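Asunto: Re: Puertas que rozan y pintura vieja en el piso de Nieto
Fecha: Jul 13, 2020

Hola a todos:

Perdonad que conteste con tanto retraso, pero he tenido la casa llena de familia y hasta esta mañana no me he podido sentar con un café a leer la lista como es debido. Copio el mensaje para no perder el hilo:

> Hemos comprado un piso antiguo en la calle Nieto y las puertas
> interiores llevan tantas manos de pintura que casi no cierran.
> En Brurner nos piden 217 euros por decapar cada una. ¿Merece
> la pena o las cambiamos todas? Son 8. Gracias de antemano.

¡Qué alegría leer que alguien se plantea conservarlas! Yo pasé por lo mismo en febrero y os digo que no las tiréis, al menos hasta haber probado con una. La mía más rebelde era la del trastero y me llevó siete tardes, con la ventana abierta y la radio puesta, y todavía le tengo cariño.

Lo primero es descolgarla y mirar bien las bisagras, porque muchas veces el roce viene de ahí y basta con apretar los tornillos (o rellenar el agujero con un palillo y cola, truco de mi abuelo). Si aun así roza, lija de grano 60 en el canto y paciencia.

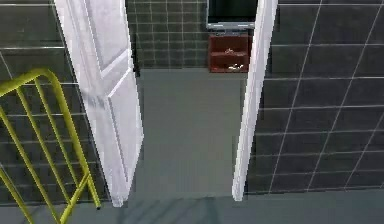

Marisa

Para las molduras de los paneles yo no usaría máquina – se comen las aristas en un descuido – sino espátula estrecha y decapante en gel, poco a poco. Y antes de nada comprad un test de plomo, que en pisos de cierta edad nunca se sabe; si da positivo, no lijéis en seco y preguntad a un profesional.

En cuanto al color, el blanco agradecido de toda la vida da mucha luz a los pasillos, aunque con brillo se nota cada imperfección. Yo acabé con un satinado y estoy contentísima.

Ya nos contaréis cómo va la primera. Si alguien quiere mi pistola de calor, la presto encantada, solo hay que pasar a buscarla.

Un abrazo grande,
Marisa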